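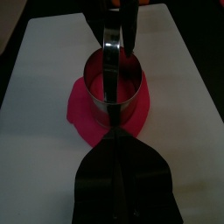 Narkow policy training kit, version 2: review

Posted by Sointu Tikkanen, 2021-05-08

Narkow is a software package for teaching a robot arm from demonstrations. You guide the arm through a task, the kit records the camera views and arm positions, and it trains a policy that tries to do the same thing. Sotberg sells it with a license for one workstation. We bought it in January to replace our own scripts, which only Jae-hoon Joo could maintain.

Our test task was cutting a shape out of modeling dough with a metal cutter. I like dough as a test material because it changes every time you touch it, and a policy that has only learned fixed positions fails on it quickly. The cutter is a good test too. It is shiny, it has an arched handle that gets in the way of the view, and it picks up the color of whatever it stands on.

Setup

Installation took an afternoon. The calibration routine is the best I have used. It walks you through a set of poses, tells you which ones were bad and lets you redo only those. The manual is thin on networking, and we had to write to Sotberg to find out why the recorder dropped camera views on our lab switch. They answered the next morning with a setting that fixed it.

Recording

We recorded 200 demonstrations, split between Aino Tuominen and me. The recorder starts and stops with a foot pedal, so both hands stay free. You can tag a demonstration as bad while it is still running, and I used that more than I expected.

What I don't like is the playback tool. It shows one camera at a time, and there is no way to put the wrist view next to the overhead view. For a task like this you want both. At the wrist the gripper hides a lot of the dough, and you end up switching back and forth to work out where the cutter went down.

Training and results

The main method in version 2 is what the manual calls staged cloning. The kit divides each demonstration into stages at the points where contact begins or ends, and trains a small network to decide which stage the arm is in. The older version trained one network on everything. We tried both on the same data. The staged policy placed the cutter more evenly and pressed down without the hesitation we saw from the single network. It was worse at recovering when the cutter tipped. Once the stage network believed the cut was done, it did not go back.
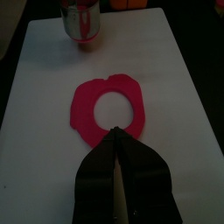

Scoring is where I have the most complaints. Narkow's built-in score compares the final arm position to the demonstrations, and that says very little about dough. We wrote our own measure, which fits a circle to the opening and reports how far the edge strays from it. A white board helps with this, as the hole shows up as a pale patch inside the magenta-red ring and is easy to separate by color. The outer edge of the sheet is lumpy and we leave it out of the score. The harder part is the lower rim of the hole, where the black fingertips overlap it in the wrist view, so we also score from overhead.

Compared with Gazi

Reijo Miettinen ran the same data through Gazi, which is free. Gazi trained faster and its logs are clearer, but there is no stage splitting and the calibration is poor. If you already have someone who likes writing code, Gazi is enough – we didn't.

Verdict

Good recorder, very good calibration, weak scoring. I would give it 5 out of 5 for setup and 2 out of 5 for evaluation. We are renewing the license.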